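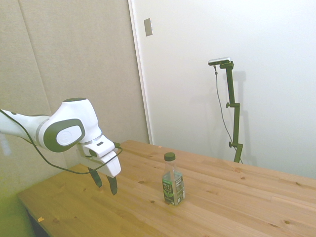
Cidthorpe lab halts arm tests after gripper fails to release

Published 13 March 2023

Bench testing of a tabletop pick-and-place arm at the Cidthorpe handling laboratory has been suspended after the gripper twice failed to open on command and kept closing against a plastic bottle, the laboratory said.

No one was hurt. One bottle was crushed and a quantity of liquid reached the table and the floor beside it. The arm was stopped with the emergency button on both occasions.

The faults occurred during a repeatability series in which the arm grasps a single upright bottle, lifts it, sets it down and backs away. The series was planned for 2000 cycles. The first fault came shortly after cycle 1000, when the fingers stayed closed after the bottle had been put back on the table. The arm then began its retreat move with the bottle still held.

Staff cleared the error, restarted the controller and resumed the run. The second fault followed 11 cycles later. This time the gripper received an open command and continued to close until the bottle wall gave way.

Elif Naz Akgül, who heads the test program, said the logs point to the signal line between the controller and the gripper. The cable runs along the outside of the arm and flexes each time the wrist turns. When the line was moved by hand with the power on, the gripper reported its position as open while the fingers were shut.

"The controller believed what it was told," Akgül said. "It saw an open gripper, so it had no cause to stop the arm."

A second problem lies in the software. The force limit in the grasp routine, supplied by Stondier, is checked only while a close command is active. Once the open command had been sent, the limit no longer applied, and the gripper could press harder than the test plan allowed. Stondier has confirmed the behavior and is preparing an update. It has asked other users of the routine to check the force at all times through a separate monitor until the update is out.

The cable had been in service since November, when the previous one was replaced during routine maintenance. It has been sent to Uysal, the firm that assembled it, for sectioning. Results have not been received.

The laboratory has made two changes in the meantime. A release must now be confirmed by camera before the arm is allowed to retreat, and the cable will be rerouted with a larger bend radius at the wrist — the old routing left little slack at full rotation. People may not reach over the table while the gripper is powered, even between cycles.

Prurkska, which commissioned the tests, has been informed. The series will restart from cycle one, and the results collected before the first fault will be kept in a separate record.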